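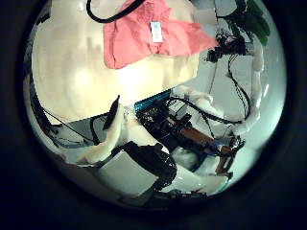

Pink cloth, padded arm and the open board, 18 June 2019

I meant to write last night, but I was too tired to hold a pen, and all on account of one cable! The arm had been folding so nicely. We were well into the run of 2,000 cycles that Clamport wants before September, and I had just let myself think about supper when the wrist stopped dead over the cloth and the gripper let go all by itself. No bang, no smell, only the fault light and me with my hand on the stop button, feeling a little silly and a little frightened.

I restarted it, of course (I always do, even though I know better), and it ran 64 more cycles and quit again in the very same pose. So this morning I got down to the wiring and followed every black cable I could reach, with the Drovberg manual open on my knees. It has 30 pages on cleaning and 2 on connectors, which tells you how their summer went.

My guess is that the lead pulls tight when the arm swings over and the signal drops for a moment. What bothers me more is the gripper opening. It ought to hold on when it loses contact, and with a bit of cloth it's no matter, but Michiels want to try theirs with glass jars. I wrote that at the top of the report to Genex and underlined it, then worried I sounded cross and added a nice line about the padding, which really is lovely stuff and has saved my elbows more than once.

The new lead is ordered, a longer one. Until it comes the arm stays powered down at the wall, and I've taped a note over the switch. Must remember to bring the small screwdrivers back from home tomorrow.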